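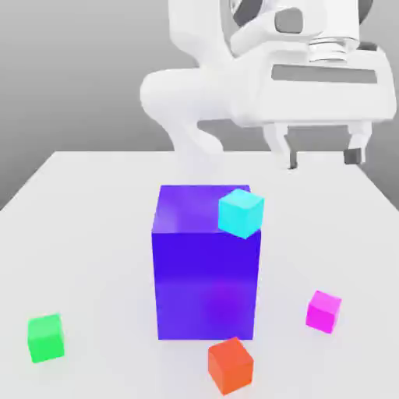 Simulated arm over the cube task, gripper open.

Should we buy the arm now or stay in simulation another term?
Posted by Komlow

We run a small evening robotics club and have 945 pounds left for equipment. So far all our work is simulated: small coloured cubes, one tall block, a two-finger gripper. The second-hand arm we want is 1,412, so we would have to save until November. Is it worth waiting, or should we get something smaller?

Halteo
Wait. Keep 100 back for a spare set of fingertip pads and 50 for cubes and clamps. Ask the seller whether the controller and cables are in the price, as ours were not and we lost a month over it. Check your table too. A simulated one never wobbles. Stacking and picking off a raised block can all be worked out on screen before you spend anything.

Berar
Get a smaller one, they are fine.

Pētersons
Depends on reach. Measure the table first, then compare it with the data sheet. Carriage is often extra on used arms, so get that in writing.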